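Robot Learning Seminar, Week 6 notes
Learning from hand-held demonstrations
Posted Nov 3, 2022

Hi all. These are my notes from lecture, cleaned up a little and with the part I rushed through at the end written out properly. Slides are in the usual folder. If you spot a mistake, post it on the course board and I'll fix it.

Picking up where we left off in October: we had a policy that maps camera images to gripper motions, and we had the question of where the training data comes from. We talked about teleoperation, where you drive the real robot and log everything. The data is great and collecting it is painfully slow. The other route is to leave the robot at home, put a gripper in a person's hand, mount a camera on the gripper, and let the person do the task. The camera sees more or less what it would see on the robot, and the fingers are the same shape, so the gap between the two is small enough to work with.

The version we're using this term is the Furkska setup. Fisheye lens looking down over the fingers, a marker cube so a second camera can help with tracking, and one gripper per hand if the task needs both. Recording and syncing goes through Fleltent, which you already met in homework 2 (sorry again about the install instructions).

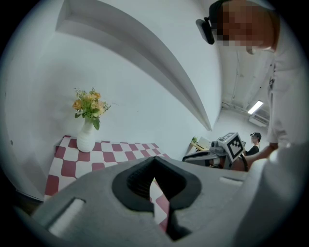 Why use a fisheye lens when it bends every straight line in the room?

Because the wide view keeps the fingertips, the object and a good chunk of the room in the same picture, and the tracker needs the room. A narrow lens close to a table can end up looking at nothing but tabletop, and then the pose estimate drifts. The bending is a known function of the lens, so you calibrate once and carry on.

A few things about that view are worth keeping in your head when you do the homework. The fingertips stay in it, so the network gets a steady visual reference for where the tool is. Walls are plain white, and a plain white wall gives a feature tracker very little to hold on to. A checkered tablecloth gives it lots of corners, though a repeating pattern has its own trouble, which is that one corner looks a lot like the next one over. If your matcher only looks at small patches you'll see jumps of exactly one square. Ask me how I know.

Now the markers. Each face of a cube carries a black and white pattern with a known size, so one clear look at a face gives you a full pose, position and rotation both. Two faces at once is better, especially for rotation, where a single flat face seen nearly head-on can flip between two answers. With two grippers in play, each camera may catch the other tool's cube, and that gives you the relative pose between hands almost for free. I really like this trick! It's the relative pose that matters for handing things over or holding something steady with one hand while the other works.

Results from the Zapata split, which is the one you'll be using. It has 303 demonstrations after filtering, out of 431 recorded. Most of the dropped ones failed on tracking, and the rest were cut for bad gripper-width readings. We trained the same policy three ways:

Visual tracking only: worst of the three, mostly because of drift near the walls.
Markers only: very good when a cube is in view, useless when it isn't.
Both, fused with a simple filter: best, and not by a small margin on the two-handed tasks.

Each policy got 100 rollouts on the real arms. I'm leaving the success rates out of the notes on purpose -- you'll be computing them from the logs in part 3, and I'd like to see your error bars before you see mine.

One caution on reading those results. The filter threw out demonstrations where tracking failed, and tracking tends to fail during fast motions. So the data that survives is slower than how people really move, and the policy learns to be slow too. Somebody asked in class whether you could just play the actions back faster. You can, up to a point, and then the arm's own lag starts to hurt you. Bedo, the controller we run on the arms, has a latency setting for this. Leave it alone for now, we'll get to it next week.

Homework 4: take some 45 demonstrations from the Zapata split, run the tracker with and without the markers, and plot the distance between the two paths over time. Mark the spots where they disagree most and watch the video there. Write a paragraph on what you find. Short is fine, and messy plots are fine too as long as the axes have labels.

Reading for next time is the latency chapter, sections 2 and 3. Skip the proof.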